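My town council finally voted on the dog tethering ordinance, and I've been chewing on it ever since. If you missed the whole thing, Duston used to let you chain a dog outside for as long as you liked, provided it had water. Starting in May the limit is eight hours in any one day, and no tethering at all when it's below 20 degrees out. First violation gets you a warning, second one costs you 50 dollars.

I went to the meeting mostly because my neighbor had a spare seat in her car and I had nothing on the stove. I figured it would be twenty people and a lot of throat clearing. It was packed! Folks were standing along the back wall, and the petition had 1,883 names on it, which for a place our size is kind of nuts (Vidthorpe is twice as big and barely got a leash law through).

The arguments went pretty much how you'd guess. A couple of hunters said their dogs live outside and like it, and I believe them, I've met those dogs. A woman from out by the Brunner feed store said she'd called the county about the same shepherd mix over and over and been told every time that no law was being broken. She was shaking a little when she sat down. That one stuck with me on the drive home.

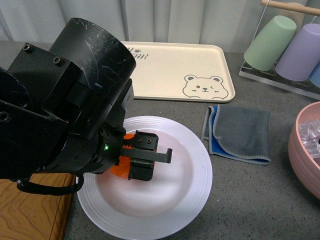
Johanna Reisinger wrote to me after my last post and said the eight-hour limit is useless unless someone is standing there with a watch. She'd rather have seen a ban overnight, say from ten at night to six in the morning, so an officer could drive by once and know. I hate to admit it, but I think she's right. We have one animal control officer and she covers the whole south end of the county too.

Still, I'm glad it passed. The cold weather part is easy to enforce — you look at the thermometer, you look at the dog. And the warning letter comes with a number for the fence fund, where you can get help paying for posts and wire if you can't swing a proper run. I didn't even know we had a fence fund. It's been sitting there for years with hardly any takers.

What I'd like to see next is a rule about the chains themselves. The ordinance says the tether has to be a "reasonable" length and weight, and I can already hear the arguments over that word. The council said they'd come back to it after the summer break, so I'll be there, probably in the same squeaky chair.

Oh, and Tredeo, my old beagle, slept through my entire retelling of the meeting and then wanted his dinner.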